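Questions we get about the Preltomeo gripper build

We put our notes on the Preltomeo hand-held gripper online last September, mostly so that the people who share the workshop on Panagiotou would stop having to dig through old messages to find them. Since then a lot of kind strangers have written in, and the same questions keep coming back. We've gathered them up with our answers, which run a bit long in places. If you have built a few of these already, feel free to skip down to the part about calibration, where most people get stuck.

What is Preltomeo, in one breath?

It's a gripper you carry around in your hand, with two fingers, a wide-angle camera looking out over them, and software that works out where the gripper was in the room at every moment. You do a chore with it, and the recording can later be used to teach a robot arm the same chore. Ours was designed for a workbench at home, so everything in it can be printed, ordered or begged from a friend with a parts drawer.

Do I need a robot arm to get started?

No, and please don't buy one yet! We spent our whole first winter with only the hand-held part and learned a great deal from it. The arm side lives in a separate set of notes called Vevuvard, which are in a sorry state at the moment, though we do mean to tidy them.

How long does the printing take?

On our printer, roughly 20 hours for the full set, and the body takes up most of that. Print the fingers first. They are quick, and if they come out warped you'll know your bed needs attention before you commit to the big piece. We print ours in light grey because that was the spool on the shelf, but any color will do.

What goes on the inside of the fingers?

A black mesh-textured pad on each one. We tried bare plastic for a while and dropped a mug, and then we tried sandpaper, which held beautifully and scratched everything it touched. Cut the pads slightly large, stick them down, and trim them with a sharp knife afterward. It took us 7 tries to get a pair we were happy with, so buy more material than you think you need.

Can I change the shape of the fingers?

Yes, go ahead. Keep the mounting end as it is in the files and do what you like with the rest. One thing to watch: if you make them much longer, the tips start to crowd the middle of the camera view, and then you lose sight of the table you are reaching for.

How do I do the calibration with the marker card?

This one fills our inbox, so we'll go slowly. The card has a printed pattern with a black-and-white square border, and the software needs to see it clearly before a session. It's much easier with two people -- one to hold the gripper still and one to bring the card up to it. Keep the card flat (mount it on something stiff if yours likes to curl), hold it toward the camera for a slow count of 20, and then tilt it a little each way. Fingers are fine at the edge of the card, but they mustn't cover the border. Turn the room lights on, and if you see a glare spot on the card, change its angle until the spot slides off.
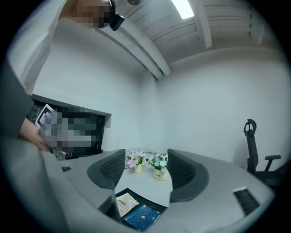 The software says it can't find the card. What now?

Check the light first, then the lens, which gathers fingerprints like you wouldn't believe. After that, measure your printed pattern with a ruler. Home printers love to shrink a page to fit, and if the size in the settings doesn't match the size on the card, the positions will come out wrong even when the card is found. We lost a whole evening to that one.

How heavy is it to carry?

Our current one weighs 700 grams with the camera on. That feels like nothing for the first few minutes and like a bag of groceries after an hour, so take breaks and switch hands if you can.

Is Kevholm the same project?

Kevholm is the older version, with a narrower body. The finger files still fit, but the camera mount does not, and we aren't making any more changes to it. If you have a Kevholm that works, keep using it and be happy.

May I share photos of my build?

We'd love that. Send them to the workshop address at the foot of the site, along with a line or two about what you changed -- we read everything, even if it takes us a while to write back.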